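Plurness step shelf, white, small: review

The Plurness is a two-legged step shelf for a worktop or the inside of a deep cupboard. I bought it from Hegde to get long packets up off the surface and into view. The test load was dried spaghetti in two pack types: a slim red one and a larger yellow one, both with a clear window.

Assembly is minimal. The legs push into the top and are held by 2 screws each side. It took under five minutes. The instruction sheet is a single page and the diagram is correct. 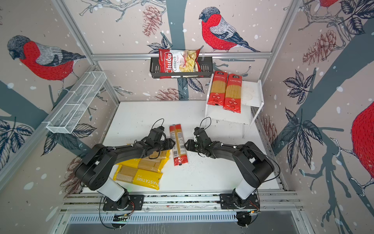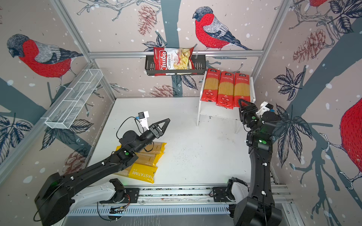 Maltska, October 2025

The slim red packs suit it best. Three stand upright in a row with their windows facing forwards, so the level of each can be read without lifting it. A full pack is steady. One that is less than half full tends to lean and needs a neighbour.

The yellow packs are wider and softer. I keep them lying flat in a pile on the surface beside the shelf, where they take up a fair amount of room and slide over one another. Anyone storing mainly this type should look at a lidded box instead; the Sirkamard is the obvious one.

Finish: plain white, wipes down with a damp cloth. Crumbs show up clearly on a white worktop and collect around the feet, so lift the shelf when cleaning. There are no rubber pads underneath. I added felt ones in June.

Width is 300 mm, measured. Mine cost 43 with delivery, and I would call that slightly high for a part this simple. A front lip of a few millimetres would stop the leaning and should have been included.

Recommended for slim packs. For wide ones, no.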